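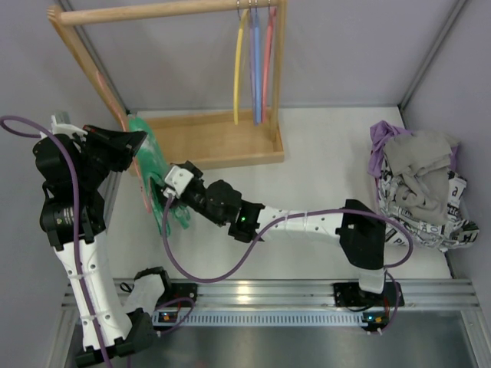 Two-arm benches: a talk with Zanum's bench engineer

31/10/2021

Agathe Barbier has spent most of the year on a product with a plain name, the Zanum Bench Kit. It ships as two small arms on a shared aluminum rail, a cable channel, the control boards and a license for the recording software. The buyer supplies the table and the task. Zanum sells it to labs and to integrators who want to find out whether a two-handed job can be automated before they pay for industrial arms.

The task Barbier uses for acceptance tests is putting clothes on a small wooden rack. "Rigid parts flatter an arm," she says. "You can be several millimeters off with a block and still pick it up. With a shirt, an error at the first grasp is still with you at the last step, and it's usually bigger."

The arms are operated by hand through a pair of leader arms during recording, and the recordings are then used to train a policy. Barbier is careful about what the kit covers. The license includes capture, playback and export. Training is done on the customer's own machine, in whatever framework they already use. Zanum provides a reference script and will answer questions on the script for one year. "We don't tune your model. Dirk would like us to sell that as a service. I've said no so far."

Dirk Van Leeuwen handles sales and support, and joined for the second half of the conversation. He puts the complaints from the first batch into 2 groups: cables and calibration. On the first, the original harness ran too tight at the wrist, and a full rotation could pull the connector at the gripper bracket. The current harness is longer and is left to hang in an open loop. "It looks untidy and people ask us to clip it down," he says. "Please don't clip it down. Tie it along the forearm link and leave the wrist alone."

Calibration is less settled. Each arm stores its own joint offsets, and the distance between the bases is entered by hand after the brackets are clamped to the rail. The factory setting is 740 mm. If a bracket is moved and the value isn't updated, each arm will still behave correctly on its own, and the fault shows only when both grippers meet on the same piece of fabric. Barbier wants a printed scale on the rail. Van Leeuwen says it's planned for the March revision. 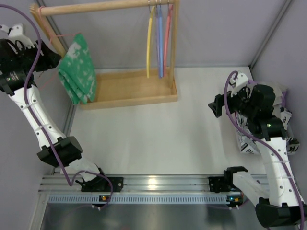 Garment task on the Bench Kit, both arms over the table. The rail and slotted cable channel run along the front.

Asked about the gray panels, Barbier says they are an option, sold flat with metal corner profiles. She recommends them for anyone who records over more than one day. "Your background stops changing. A coat on a chair behind the table is enough to upset a small dataset." The panels don't control the light overhead, and she advises turning off daylight where possible.

The standard grippers have tapered fingers. They are good at pinching an edge and poor at holding a thick fold, and Barbier doesn't expect one finger shape to do both. Coppens, the machine shop that makes the brackets, has cut a wider finger with a rubber face. It is in trial at Ukden and will be priced separately. Fingers are changed with 2 screws, after which the gripper has to be homed again.

Payload remains the limit customers hit first. Light clothing is fine. A wet towel isn't, and neither is denim held at full reach. Van Leeuwen has turned down orders over this. One buyer from Aston wanted the kit for sorting work jackets and was told to look at a larger class of arm. "They came back later and bought one for teaching," he says. "Same kit, different expectations."

On noise, heat and duty cycle, Barbier gives short answers. The motors are audible but can be talked over. The shoulder joint gets warm when it holds a static pose, so the software drops the arms to a rest position when idle. She doesn't recommend continuous shifts and the warranty doesn't cover them.

Spare motors are stocked for both arms. Links, brackets and cables can be ordered singly, and the assembly drawings come with the kit. Orders placed before the March revision will ship with the current rail.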